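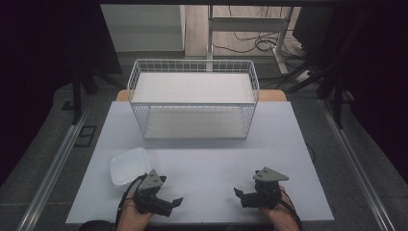
Ticket 204
Product: Mokside two-level wire shelf, white
Opened by: Kimie Higuchi
Assigned to: Chun-hung Tse
Status: Closed

Reported problem

Shelf rocks when anything is put on the upper panel. Customer uses it on a white-topped table for small supplies. She says it was fine through August and started rocking after she took it apart to clean it. No parts missing that she knows of.

Log

9:10 AM, Chun-hung Tse
Asked the customer to empty both levels and press on each top corner in turn. She reports movement at one front corner only. The other three stay put. Asked her to look at the lower panel from the side and see if it sits flat inside the wire.

9:40 AM, Kimie Higuchi
Looked at it. I can't tell what is normal. I don't have the instruction sheet anymore.
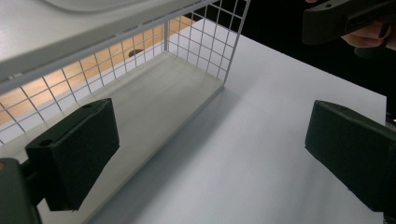 Lower panel edge and mesh wall, seen from close up.

10:05 AM, Chun-hung Tse
Thanks. I can't rule out the panel from that angle. On this model the lower panel goes in under two short tabs on the back wall. If it goes in over the tabs, the back sits high and the front corner posts don't carry the load evenly. It is easy to get wrong after cleaning. Please try the following first.

Take the upper panel out and set it aside. Lift the lower panel out from the front. Stand the empty wire frame on the table and check it for rocking with nothing in it.

10:30 AM, Kimie Higuchi
Empty frame still rocks a little, less than before. I turned it end for end and now a different corner of the frame lifts, but it is on the same side of the table.

10:45 AM, Chun-hung Tse
If the lift stays with the table and moves on the frame, part of the problem is the table. Please slide the frame a hand's width toward the middle and try again. Also wipe the tabletop where the feet stand. Dried glue or tape residue is enough to do it.
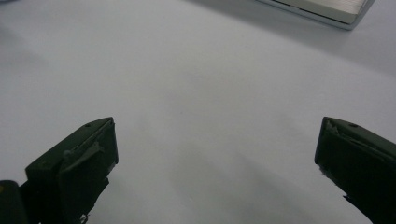

Try it in at least two spots and note which one is steady. Do not bend the wires to make up the difference. The welds at the corner posts can let go, and we can't replace a single wall.

11:20 AM, Kimie Higuchi
There was a bit of old tape near the back. Scraped it off with a plastic card. Frame is steady in both spots now. Put the lower panel back under the tabs as you said. I'm fairly sure I had it on top of them.

Steps that fixed it

1. Remove both panels and test the bare frame.
2. Clean the tabletop under all four feet.
3. Slide the lower panel in under the back tabs, then let the front down. 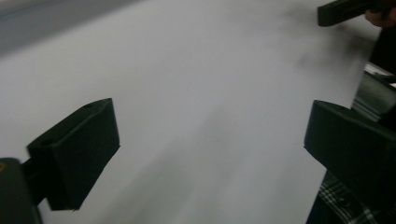
4. Put the upper panel on last and press each corner.

1:15 PM, Kimie Higuchi
Loaded it again with the usual things. No rocking. You can close this.

1:20 PM, Chun-hung Tse
Closed. Instruction sheet sent by email. Related: ticket 67, same tabs, other color.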